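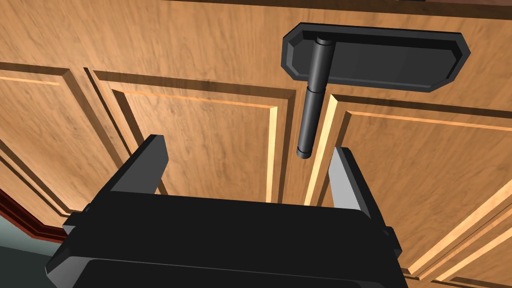 Ticket: Greifer in Zelle Kuden verliert die Türkante
Projekt: Gratalari (Simulation)
Gemeldet von: Dorothy Wainwright
Bearbeiter: Anil Kamath
Priorität: hoch (laut Melderin), mittel (laut System), siehe Kommentar Mellor
Status: gelöst, mit Restarbeiten

Beschreibung

Seit dem Update der Szene im Juli schließt der Greifer an der Türkante, meldet "Griff stabil" und fährt dann ohne Tür nach hinten weg. Die Tür bleibt, wo sie ist. Der Ablauf läuft trotzdem bis zum Ende durch und schreibt einen Erfolg ins Protokoll. Wer nur die Tabelle liest, hält uns für sehr gut.

Erwartet: Finger schließen, Kante sitzt, Tür folgt der Bahn bis zum Anschlag.
Tatsächlich: Finger schließen, Kante sitzt kurz, Tür macht nicht mit.

Reproduzierbar: ja, leider. Von 30 Durchläufen über Nacht gingen 13 so aus.

Umgebung: Regler aus dem Paket Garel, Standardfinger, Startpose aus der Datei, die alle kopieren und in die keiner gern hineinschaut.

Wainwright, 08:40
Protokolle hängen am Ticket. Bitte nicht wieder mit "bei mir läuft es" schließen. Bei mir lief es auch, bis ich hingesehen habe.

Mellor, 09:05
Priorität auf mittel gesetzt, weil das Formular "hoch" nur mit Kundennummer annimmt. Eine Simulation hat keine Kundennummer. Ich habe es mit 5 versucht, das mochte das Formular auch nicht.

Kamath, 09:50
Übernommen. Erste Vermutung war Reibung, wie immer. Reibwert der Fingerflächen hochgesetzt, gleicher Fehler. Noch höher gesetzt, jetzt klebt der Greifer an allem, was er streift, und zieht beim Wegfahren die Nachbartür mit. Sieht entschlossen aus, hilft aber nicht. Alles zurück auf die alten Werte.

Kamath, 10:35
Kollisionskörper eingeblendet. Die Türen sind sauber, auch die Profile an den Füllungen sind brauchbar angenähert. Am Greifer dagegen ist der linke Finger als Kollisionskörper ein Stück kürzer als das sichtbare Teil. Er greift also mit der Spitze durch die Tür hindurch, und erst weiter unten gibt es Kontakt. Der rechte Finger stimmt. Damit drückt eine Seite oben und die andere unten, und die Kante dreht sich heraus, sobald die Bahn nach hinten geht.

Zervas, 10:50
Das war ich vermutlich. Ich hatte im Juli die Fingermodelle neu exportiert und das Skript nach dem linken Finger abgebrochen, weil Mittag war. Der rechte kam aus der alten Version und war deshalb in Ordnung. Man kann daraus etwas über neue Versionen lernen.

Kamath, 11:20
Beide Finger aus derselben Quelle neu exportiert, Kollisionskörper und sichtbares Modell übereinandergelegt, passt. Testlauf: Kante hält länger, rutscht aber am Ende der Bahn immer noch heraus. Es gibt also einen zweiten Fehler. Kaffee.

Oakley, 11:45
Schau dir das Scharnier an. Bei Sithole hatten wir das auch: Die Drehachse lag nach dem Szenenupdate neben der Tür, und der Greifer fuhr brav einen Kreis um einen Punkt, an dem nichts war. Der Regler kann dafür nichts. Er glaubt, was in der Datei steht.

Kamath, 13:10
Oakley hat recht, was ich hier ungern schriftlich festhalte. Die Bahn wird aus einer eigenen Datei gelesen und nicht aus dem Gelenk der Tür. In der Szene wurde die Achse verschoben, in der Bahndatei nicht. Am Anfang der Bewegung fällt das kaum auf, weil die beiden Kreise dort fast aufeinanderliegen. Später laufen sie auseinander und der Greifer zieht schräg an der Kante.

Maßnahmen:
1. Bahn wird jetzt beim Start aus dem Gelenk berechnet. Die alte Datei ist umbenannt, damit sie keiner aus Versehen lädt. Wer sie absichtlich lädt, meldet sich bitte vorher.
2. Anfahrpose so geändert, dass die Kante mittig zwischen den Fingern liegt, bevor geschlossen wird.
3. Öffnungsweite vor dem Anfahren auf Maximum. Das stand vorher in einem auskommentierten Block mit dem Vermerk "später".
4. Zeitlimit für den Kontakt bleibt bei 4.000 Simulationsschritten. Daran lag es nicht, auch wenn im Chat drei Leute sicher waren.
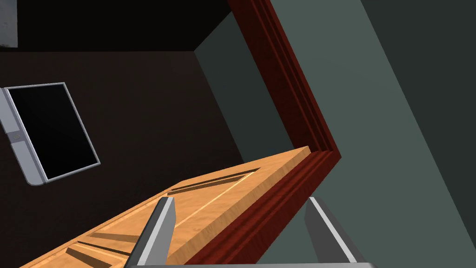

Kontrolle der Anfahrpose: Türkante zwischen den Fingern, linker Finger am Türblatt, rechter auf der Seite der roten Zarge.

Wainwright, 14:00
Auf der Seite zur Zarge wird es eng, wenn die Tür weiter zugeht. Was macht der rechte Finger dann?

Kamath, 14:15
Beim Schließen löst der Greifer jetzt vorher, fährt auf die Seite des Türblatts und schiebt mit geschlossenen Fingern nach. Vorher hat er die Kante bis zum Schluss festgehalten und sich zwischen Tür und Zarge einsortiert. Die Physik hat darauf mit Zittern reagiert, was ich verstehen kann.

Zervas, 14:30
Exportskript ergänzt. Es bricht nun mit Fehler ab, wenn nur ein Finger erzeugt wurde. Mittagspause bleibt erlaubt.

Wainwright, 16:25
Alle Läufe von letzter Nacht mit gleichem Startwert wiederholt. Keine Tür verloren. Ich habe diesmal die Türwinkel ausgelesen und mich nicht auf die Erfolgsmeldung verlassen.

Offen

Erfolgsmeldung: "Griff stabil" prüft weiterhin nur, ob beide Finger irgendetwas berühren. Künftig soll der Türwinkel am Ende der Bahn zählen. Zuständig: Kamath.
Alte Ergebnisse seit dem Update: als unsicher markieren, die Diagramme im Flur abhängen. Zuständig: Oakley, der sie aufgehängt hat.
Formular: Priorität "hoch" ohne Kundennummer zulassen. Zuständig: Mellor. Dafür gibt es ein eigenes Ticket, Priorität mittel.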